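Clear the Floor Before the Table

Most advice on keeping a shared workroom in order starts with the work table. I think the order is wrong. A table corrects itself, as people need the surface and push things aside to get it. A floor has no such pressure on it, and whatever lands there stays.

My rule is 15 minutes at the end of the day, and the first seven go to the floor. Scissors are picked up before anything else. Paper slips follow, then cables, which should run along a wall wherever the outlet allows.

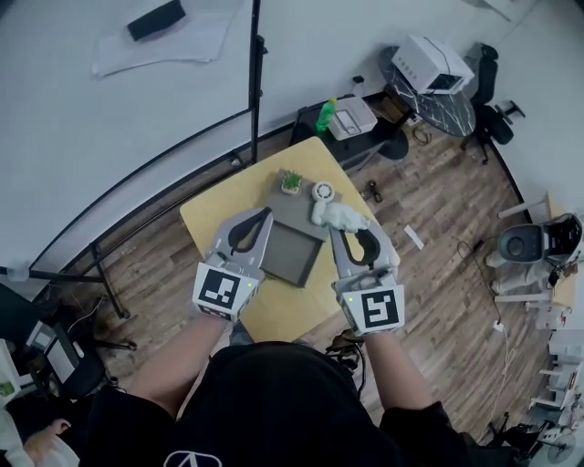
Manon Perron disagrees, and wrote to say that a floor-first rule punishes whoever sits nearest the outlet. In her view the fault lies with furniture placement: put the powered equipment within reach of the wall and there is no cable to clear.

I accept the point about placement. It does nothing for scissors. A side table with a fixed spot for hand tools would, and a plant can give up its place for one if space is short.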